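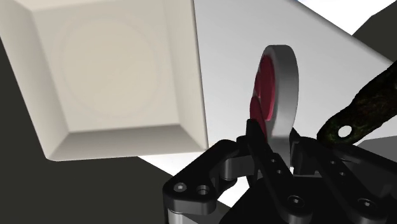 Cream box, bevelled edges, pale grey surface behind.

Narton Lantern Weekend: site walk-round, Wednesday, 4 pm
Checked by Evie Crabtree. Comments by Mervyn Ackroyd, who was asked to keep them short.

1. Main gate opens fully: PASS. One hinge complains. So would I.
2. Capacity sign up (600): PASS. Spelt correctly this year.
3. Fire lane clear: FAIL. Falafel van parked in it. Driver says he is "only setting up". Recheck before opening.
4. Extinguishers, 10 on plan: FAIL. One is holding open the door of the green room. Put it back on its hook.
5. Stage steps and handrail: PASS, after Freya Cheetham tightened the rail and I stopped leaning on it.
6. Cables under matting: PART. Fine as far as the cider tent, then a free-for-all.
7. Wizard's tower guy ropes: PASS. Flags tied on. Tower still looks like a bin.
8. First aid post staffed: PASS. Dorothy Lightfoot, both days. Bring your own biscuits.
9. Overflow parking, Sidlow field: NOT CHECKED. Gate locked, key in Evie's other coat.

Items 3, 4, 6 and 9 to be signed off by Evie before gates open.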